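Glaze notebook, Senumthorpe workshop
July, Saturday, kettle on at half six

Opened the big kiln this morning and I'm in a mood, so bear with me. The slow-cooled load came out fine on the bottom shelf and a right mess on the top one. Same clay, same glaze bucket, same me holding the brush. The top shelf mugs have gone a dull brown with pinholes all round the handle joins, and the bottom ones are that warm toasty orange I've been chasing since the spring. Very pretty. I stood there with my gloves on for a good while just turning them over.

Notes before I forget them. Batch 3929, the iron one, on Kesness stoneware. Sieved it twice because the last lot had bits in. It was thicker than I like when I started and I let it down with water halfway through, so I can't swear that every pot had the same coat (I know, I know, Consuelo, write it on the lid). Dipped the mugs, poured the insides of the bowls, brushed the feet where I'd dribbled. The Zavala controller was set to hold at 1000 on the way down, which I've done before without trouble.

What I'm after is the old salt-pot surface, the pebbly skin everyone calls orange peel, only without the salt. We can't salt here. The flue would never forgive us and neither would next door. So it has to come out of the glaze itself, a bit stiff and a bit underfluxed so it crawls into little dimples and stops before it crawls right off the pot. On a good day you get something you want to keep rubbing with your thumb. On a bad day you get porridge. 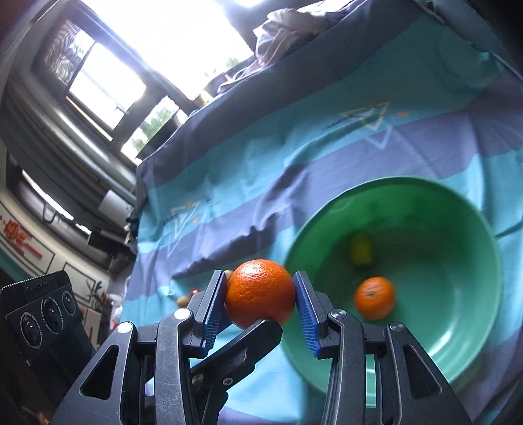 Peel, fine dimples and a good shine on it.

The shine matters as much as the texture, and that's where I keep going wrong. When I get the dimples, the surface dries out and goes like a biscuit. When I get the gloss, it melts flat and I may as well have bought it in a tub. A little more feldspar pushed it towards gloss last time but I lost half the colour. I'd like to try swapping part of the clay in the recipe for something less plastic, to see if it stops the shrinking-and-cracking business while it dries. There's half a sack of calcined stuff under the wedging bench if the mice haven't had it.

Tiles. I pulled 44 out of the two test racks and laid them along the windowsill in order, then the phone rang, then I'd knocked the end ones off and had to guess where they went back. Most had their numbers in oxide on the back, thank goodness. The ones I'd numbered in pencil have burned clean off, obviously, as pencil does, and has done every single time I've ever used it. OXIDE ON THE BACK. Writing it large for next time.

Tile 2 is the keeper! Thick coat, bottom shelf, right by the back wall. It breaks to a paler orange on the edge and pools darker in the stamp marks, and the texture has stayed put on the vertical face. I'd make a whole dinner set in it tomorrow if I thought I could do it twice.

Which brings me to the shelves. My theory is that the top of the kiln is cooling a good deal faster than the bottom, and the iron simply doesn't get the time up there. The bung doesn't sit properly since it was chipped, and there's a draught comes under the door whenever somebody opens the yard gate. I put cones on every shelf for once and the top one is barely bent while the bottom one has its nose on the floor. So it's heat as well as cooling, probably, and I shouldn't blame it all on the draught.

Things I'd been calling "orange" in here without thinking: rust, brick, ginger biscuit, marmalade, a sort of tired apricot. Reading back through the spring pages I can't tell what I meant half the time. From now on the tile number goes next to the word.

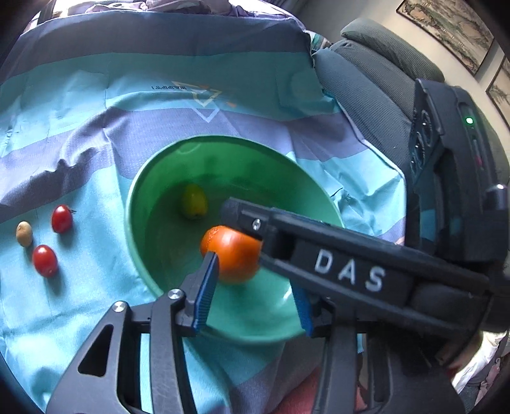
Margit Kun read this page over her sandwich and said the cooling hold is a red herring, and that I should fire the top shelf empty once and see whether the bottom one still behaves. She also thinks the coat was far too thick on the mugs, never mind the kiln, and that pinholes at the handle joins are from me glazing before the bisque was properly dusted. Annoyingly the dust was my thought too, I just hadn't written it down.

So for the next firing: sponge everything and leave it overnight. Weigh a pint of the glaze and WRITE THE WEIGHT HERE before dipping. Patch the bung. Tile 2 recipe again on Kesness, and again on the Drendthorpe clay, which is smoother and may not give the texture anything to grab. Slower at the top end — I'll add a soak and see if that evens up the cones.

The brown mugs are on the seconds shelf. Consuelo Hinojosa has already had one for her pens.

Kiln shut, lid off the water bucket for the morning, need more batt wash.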